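Why Do We Write on Paper?

Paper is so common that most people hardly notice it. It is in your school bag, in the printer, around your sandwich and on the back of the cereal box. But for most of history there was no paper at all, and people had to find other things to write on.

Before paper

More than 3000 years ago, people in Egypt wrote on papyrus. Papyrus is a tall plant that grows in wet ground near rivers. Workers cut the stems into thin strips, laid them side by side, put a second layer across the top and pressed the two layers together. When the sheet dried, it could be written on with ink. The word "paper" comes from the word "papyrus," even though the two are made in different ways.

In other places people pressed marks into wet clay, scratched letters into wax, or wrote on animal skins. Clay lasts a very long time, but it is heavy. Imagine carrying your math homework to school on a clay brick!

The first real paper was made in China. People there soaked plants and old rags in water, beat them until they fell apart, and spread the mush on a flat screen. The water ran out through the holes and a thin sheet was left behind.

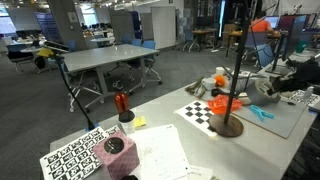 Most paper today is made from wood. Wood is full of tiny threads called fibers. If you tear a piece of paper slowly and look at the torn edge with a magnifying glass, you can see them sticking out like little hairs.

How a paper mill works

First, the bark is taken off the logs. Then the logs are chopped into chips. The chips are cooked with water and chemicals until the fibers come apart. This soft, soupy mixture is called pulp.

The pulp goes onto a moving screen with lots more water. At this point it is about 99 percent water, so it looks a bit like thin milk. The water drains away and the fibers settle on top of each other in a tangle. Heavy rollers squeeze out more water, and hot rollers dry the sheet. At the end of the machine the paper is wound onto a giant roll, which is later cut into smaller pieces.

Brown paper bags are brown because wood pulp is naturally brown. To make white paper, the pulp has to be bleached first.

Using paper again

Old paper can be turned back into pulp. It is mixed with water, and the ink, staples and glue are taken out. The fibers get a little shorter each time this happens – in the end they are too short to hold together, so new fibers have to be mixed in.

Greasy pizza boxes are a problem, as oil does not mix with water and can spoil the pulp. Check the rules where you live before you put one in the recycling bin.

Words to know

Fiber – a very thin thread, such as the ones found in wood or cotton.
Pulp – wet, mashed-up fibers used to make paper.
Mill – a factory where paper is made.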